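FOR IMMEDIATE RELEASE

March 2021

Tarum Kitchen School Opens Sign-Ups for Its Summer Baking Classes

Hi everybody, Chin-lung Lu here! I teach the bread and cake classes at Tarum, and this year I get to write the press release myself, so please forgive me if it runs on a bit.

We're opening sign-ups today for our summer program, which starts in June at our kitchen on Jesterari Street. There will be 24 evening classes, and they cover everything from plain sandwich loaves to the layered honey cake that people have been emailing me about all winter (yes, it's back!).

Most of what we teach needs very little gear. If you have a couple of plastic mixing bowls, a wooden spoon and an oven that more or less holds its temperature, you can make every recipe on the beginner list at home.

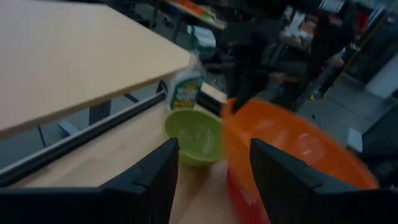 What's New This Summer

The big one is the Kan Rye Weekend. Kan is the little mill that grinds our flour, and they've set aside 2,000 pounds of fresh rye just for our students. I've been baking with it for months and I can't get enough of it – it smells like toasted nuts and it makes a wonderful dark crust.

We've also redone the recipe booklet. The old one had grown to 222 pages, with three different versions of my cinnamon rolls, so I've trimmed it down and fixed the oven temperatures on the brioche. Sorry to everyone who burned theirs!

And thanks to our friends at Furneo, who put in $3,000 toward class fees, we can offer free spots to high school students again. Just check the box on the form. No essay, no paperwork from your school.

Classes cost $45 each, with all ingredients included. Bring an apron and something to carry your bread home in.
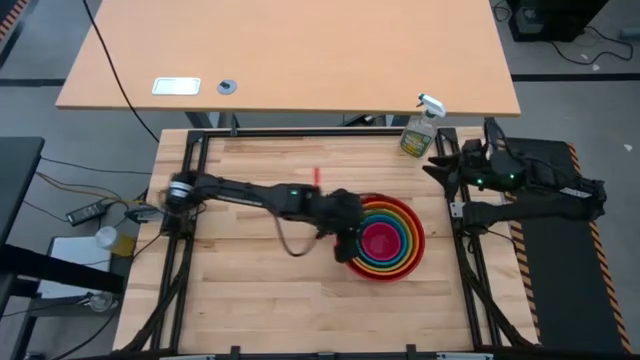
Page 2 of 2

How to Sign Up

Stop by the front desk at Tarum or call us any weekday afternoon. The rye weekend is small and I'd grab that one first. If a class is full, ask for the waiting list – people do drop out, especially once vacation season gets going.

Press folks are welcome to sit in on any class, and yes, you will be handed dough.

Media contact: Chin-lung Lu, Tarum Kitchen School

###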